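Violeta Sepúlveda had been making games alone for 5 years when she and Tove Vídalín started Hulitz. The two met at a local game jam, shared a table, and finished a small puzzle game about sorting mail. It was never released.

"We still have the build," Sepúlveda says. "It crashes if you sort the mail too fast."

Their first commercial project, Flernon, comes out in December. The player runs a ferry between islands and decides who gets a seat on each crossing. There is no combat and no score. A full run takes an evening, and the team has written 57 passengers, each with a reason to travel.

"I wanted to stop at thirty," says Vídalín, who handles code and sound. "Violeta kept sending me new ones at one in the morning. Some of them were two lines long and some were four pages."

Sepúlveda does the art and most of the writing. She draws the passengers in ink on paper, scans them, and colors them on the computer. She says it is slower than drawing on a tablet, and she has no plans to change.

"If I can undo a line, I undo it twenty times. On paper I leave it."
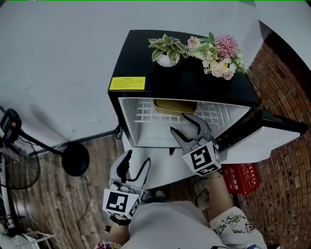

*The mini fridge at the Hulitz studio, with flowers and a potted plant on top.*

The studio is one room over a print shop. Both women work there four days a week and take contract jobs on the fifth. The contract work, mostly menus and icons for other developers, paid for the first year of Flernon. A small arts grant covered part of the second.

The game runs on Malý, a dialogue tool Vídalín wrote when the spreadsheets got out of hand. It keeps track of which passengers have met and what they said to each other.

"At one point we had over 1000 rows and I couldn't tell which ones were live," she says. "Malý took me a whole winter. I would do it again, but I would start earlier."

They plan to give the tool away after launch, once the documentation is written. Vídalín has finished the install page.

A demo went out to 19 testers in the spring. Most of them asked for a map, so there is now a map. Several asked for a way to refuse all the passengers and sail empty. That went in too, and Sepúlveda wrote a separate ending for it.

The next project has a working title, Isent, and a few pages of notes. Sepúlveda would only say that it takes place on land.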